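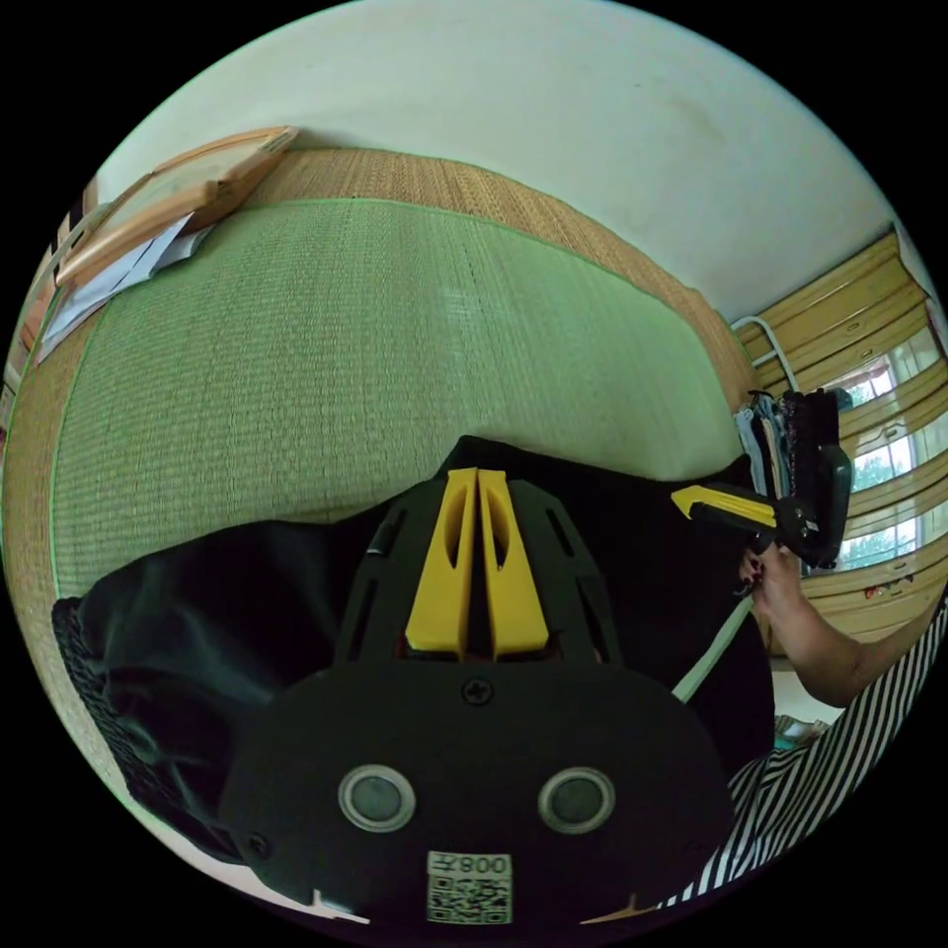

Wanted: people who will fold laundry with us (paid, and there's tea)

Print | E-mail this page

Hi! I'm Hauwa Onuoha, and together with Deming Yin I run Dandier, which is a very small outfit that puts out booklets and short classes on looking after clothes at home. Our next booklet is all about folding, and we need people to come and fold things. That's the job. You fold, we watch and take notes, you tell us what drives you nuts about it.

We're after folks who do their folding on the bed. I've always been a bed folder myself (my mother was too, on a green woven summer mat, because she swore the clothes slid around less than they did on a sheet) and most of the advice out there assumes you own a big clear table. Who has a big clear table? So this booklet is for the bed people, the mat people, and anybody who has ever pushed a heap of black clothes over to one side so they could lie down.

What you'd be doing

You'd come for 3 sessions at our Bradeck rooms, each one lasting 2 hours. We give you a mixed pile and you turn it into a stack, your own way, no coaching from us. The first session is plain stuff like jeans and T-shirts. The second is the awkward things, slippery blouses and anything with a hood. For the last one you bring a bag of your own clean laundry from home, and please don't tidy it up first! We want the pile the way it lives at your house.

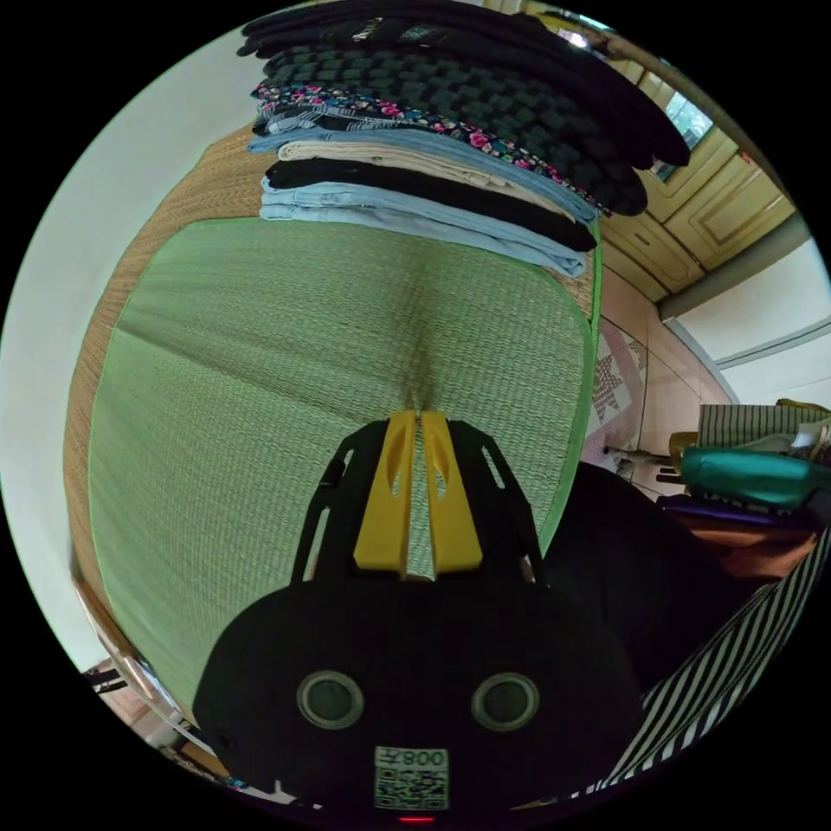 Folded and stacked on the straw mat, light blue jeans nearest the green one.

I love a mixed stack like that, with the flowered piece in with the plain ones and the edges not quite lined up. Deming would like it squared off. We've been arguing about this since December and the booklet will probably have to print both opinions, so if you feel strongly either way, put it in your e-mail.

Who we want

Adults of any age, living anywhere you can get to Bradeck from. You don't have to be neat. In fact I'd like a couple of people who really aren't, and at least one person who folds for a big family and has gotten fast at it. If you have a sore back or bad knees and have worked out a way to fold sitting down, please write to me, I want a whole page on that. Left-handers too, we only had one last time and she did her sleeves in an order I'd never seen.

We can take 9 people. You don't need to have read anything of ours, though if you came to the Oyewole sock evening you'll know roughly how we run things (loosely, with snacks).

Pay and practical stuff

You get paid at the end of each session, plus your bus fare, and a copy of the booklet when it's printed. We're planning on 3,000 copies, a scary number for the two of us. Your name goes in the back if you want it there. Wear something comfortable, and socks, as it's shoes off in the folding room.

How to apply

Send a few lines through the e-mail link on this page. Tell me what you fold on, what you hate folding most, and which time of day suits you. Skip the resume, I won't read it. If you've tried the Flirkisier shirt fold and can get it to stay put on a knit top, mention that, and expect a phone call from Deming.

Posted by Hauwa, 2021-07-19

Print | E-mail this page
Shares: 9 | Comments: 2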